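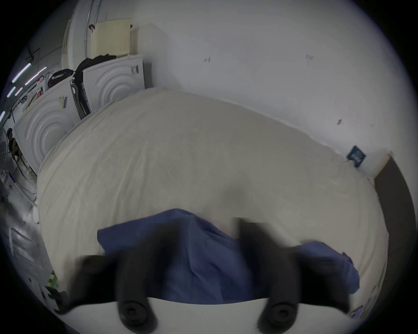 # Jardale – pliage du linge, notes de version

Imprimer | Envoyer par e-mail
Publié en novembre par l'équipe Nultescombe

Jardale est un relevé de petites séances de pliage. Le linge plié va de la serviette au pantalon, avec une nette préférence pour ce que tout le monde remet au lendemain. Le dépôt contient 700 fiches, dont 270 consacrées au linge bleu (la personne chargée des achats avait ses goûts).

## Contenu

- `fiches/` : une fiche par séance, en texte brut
- `surfaces.csv` : lit, table, canapé, sol
- `plis.csv` : nombre de plis, de 1 à 8

Au-delà de quatre plis, une serviette devient un coussin. Nous avons gardé ces fiches quand même.

## Plier sur un lit

Le lit est la surface la plus courante et la plus traître. Un drap crème plein de faux plis avale les bords, et le tissu posé dessus prend la forme de ce qu'il y a dessous. La consigne Endton demande de lisser le drap avant de commencer – elle est suivie quand on y pense. 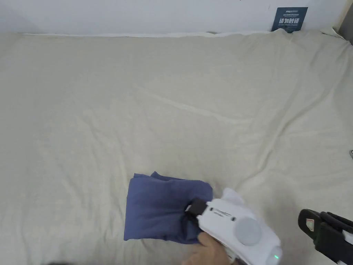 Yuan objecte que lisser le drap ne sert à rien si le matelas est mou, et qu'il vaudrait mieux noter la fermeté dans une colonne à part. La colonne existe depuis la version 4. Elle est vide.

## Limites connues

Les chaussettes manquent, ainsi que les draps-housses, sur lesquels l'équipe n'a pas réussi à se mettre d'accord. « Plié » veut dire que la personne s'est arrêtée, sans jugement sur le résultat.

Dernière mise à jour : novembre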